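Refurbishment bench, Ovside workshop
Notebook entry, November, begun 9.40 a.m.
Entered by C. Nepia. Read and initialled by K. Mangubat.

Purpose of the session: to continue stripping and checking the desktop towers received from the Vivthorpe office clearance. The lot comprises 120 units, of which 13 were set aside at intake for damaged cases and are not dealt with in this entry.

The first tower of the morning was opened at 9.50. Mains lead removed, power button held in to discharge, side panel taken off and placed on the lower shelf with its screws in a labelled cup. Dust was heavy at the front intake and light elsewhere. It was cleared with the hand blower at the door, as Aurelio Huerta has asked that this no longer be done beside the benches.

The cooler was removed after a short warm-up period. The old paste had hardened and came away in flakes, so the chip was cleaned twice with wipes. The processor has been left in its socket with the retention frame closed. On an earlier unit from the same lot it was lifted out for cleaning and two pins in the socket were found bent afterwards – whether by us or before us could not be settled. Until further notice the processor is to stay where it is unless the machine fails to start.

Work then moved to the memory. The slots on this board are in two pairs, one on either side of the processor socket, and the labels printed beside them are hard to read under the bench light. Modules are to be tried one at a time, and the result written on the job card before the next is fitted.

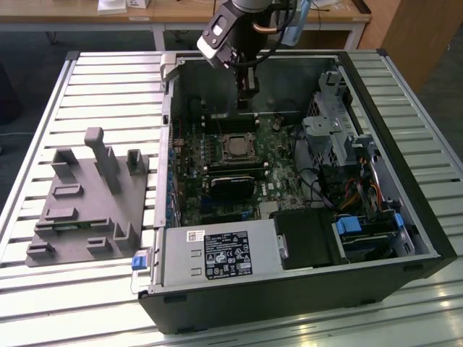 Tower on its side at the bench, panel and cooler off, graphics card still seated.

The low-profile graphics card stays in for the time being. Macarena Figueroa would like the cards tested in the machines they came with, and I have no objection, although it does make the lower pair of slots awkward to reach. The drive cage also stays in. The orange, yellow and red supply wires should be tied back before anyone works on that side; at present they spring into the way as soon as they are let go.

Power supply: label legible, rating 260 W copied to the job card. To be load tested separately on the Fomero tester, which is with Consolacion Policarpio until after lunch.

Consumables. The box of 400 cleaning wipes opened at the start of the lot is about half used, which is faster than planned. One wipe for the chip and one for the cooler base should be enough in most cases. Thermal paste is sufficient for this week. A further order has been placed with Tiongson, together with replacement coin cells.

Points for colleagues:
Job cards are to remain with the case and not with the panel. Two were exchanged yesterday.
Slot covers that have been removed go back in before the unit leaves the bench.
Please do not stack open towers – the rims mark one another.

Outstanding: memory results for this unit, new paste and refitting of cooler, first start, drive wipe. K.M. to confirm whether Vivthorpe requires a certificate for each drive or a single one for the lot.

Entry closed 11.15 a.m.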